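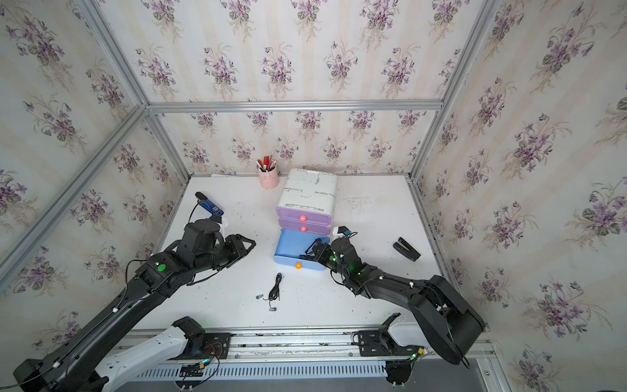

Comparison of Two Finger Sets on a Two-Arm Desk Cell
Lindden Workshop, student project report, May 21, 2026

1. Aim

The project compared two finger sets for a two-finger gripper on small household tasks. Set A is the straight finger supplied with the Clonau controller kit. Set B has a chamfered tip of our own design, printed at Kunditz. The main task was opening and closing a drawer by its knob. Secondary tasks were lifting a stapler and moving a pair of wired earphones.

2. Method

Both arms are mounted on a common rail at the front of the table and were teleoperated by the same operator throughout. Each finger set was used for 70 drawer trials. A trial counted as a success if the drawer moved at least 28 mm and the unit itself did not shift more than 5 mm. Grip force was held at one setting for all trials. Patterned wall covering was kept on all three walls so that the camera background matched the October recordings.

3. Results

Set A succeeded in 44 of 70 drawer trials, Set B in 61. Most Set A failures were slips off the knob at the start of the pull — the flat pad touches a round knob over a very small area. Set B failed mainly when the wrist came in too low and pushed the unit back.

The stapler gave no clear difference. The earphones were poor with both sets. The cable was usually picked up, but the earbuds dragged and caught on other items.

4. Limits

One operator, one drawer unit, one force setting. Finger wear was not measured. Repeating the drawer task with the unit clamped would separate slip from sliding.

Contact: Baldursdóttir Lab, Lindden | © 2026 | Back to top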